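Tresham Workshop - Notebook, Materials Bench
Thursday, July

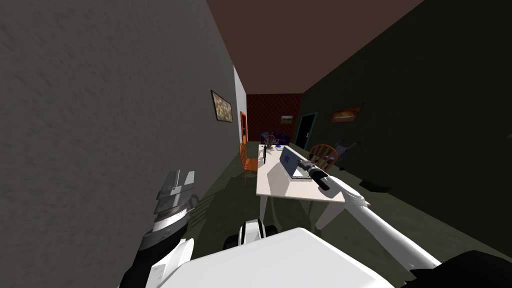 Fig. 1. Simulated interior: grey wall to the left, dark green to the right, red patterned wall at the far end.

Entry 23. Limewash and distemper samples, second round

Purpose. To establish whether the Talpur chalk may be used in place of the Vorbridge chalk in the soft distemper specified for the Tila reading rooms. The Vorbridge stock is down to a single sack and the supplier has given no date for the next delivery.

Method. Chalk was soaked overnight in cold water and the clear water poured off at 8.15. Size was warmed in the double pan and added while still liquid. Pigment had been ground in water beforehand and was stirred in last. Both mixes were passed through the fine sieve and left to gel under a damp cloth. Two coats were brushed on to lime plaster panels, the second after the first had dried fully. Batch 511 is Vorbridge; batch 2942 is Talpur.

Observations. The Talpur chalk took up more water than expected and the first mix had to be let down twice before it would brush out. It is also slightly warmer in tone. The difference does not show in the green but is plain in the grey, where the panel dried towards putty. A touch of black did not correct it; a very small amount of blue did.

Rub test, dry cloth, 12 strokes per panel. Batch 511 left a faint mark on the cloth. Batch 2942 left a heavier one, most of all near the lower edge, where the coat had been laid on too thickly. I would not fault the chalk on this evidence alone - the size may have been weak, as the jar had been open for some time.

The red was not tried. The pigment on the shelf is coarse and should be reground before anyone uses it.

To do. Repeat batch 2942 with fresh size and a thinner second coat. Keep one panel of each back from the rub test and stand it by the north window for comparison. Colleagues are asked not to wash out the grey pot, as the remainder is wanted for patching.

Sieve returned to the second drawer. The handle is loose again.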